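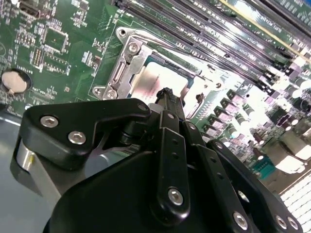
CPU socket with the retention lever along its edge.

Kistdale Reading Drills
30 Sep 2022
by Abou Jaoude

Hi all! I put this set together while studying for a clerical entrance exam, and my study group kept asking for copies, so now it lives here. You get 3000 short passages, each with one fill-in-the-blank question and an answer key (in keys.csv, same row order). Of those, 1814 are beginner level and the rest are harder.

I'd do 30 a day, timed, and mark your misses before you peek at the key. Vocabulary repeats a lot on purpose!

Known problems: 19 passages have two blanks that would take the same word. They're tagged "dup" – skip them for scoring. Spelling is American all through.

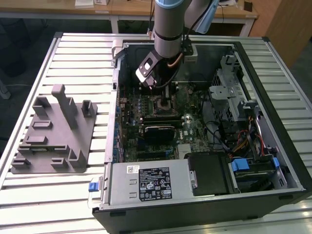

Can I print the drills for my class?

Go ahead, print as many as you like, just keep the Kistdale name on the page. The Otevley folder is older stuff with no key, so I'd leave that one out until I've written the answers.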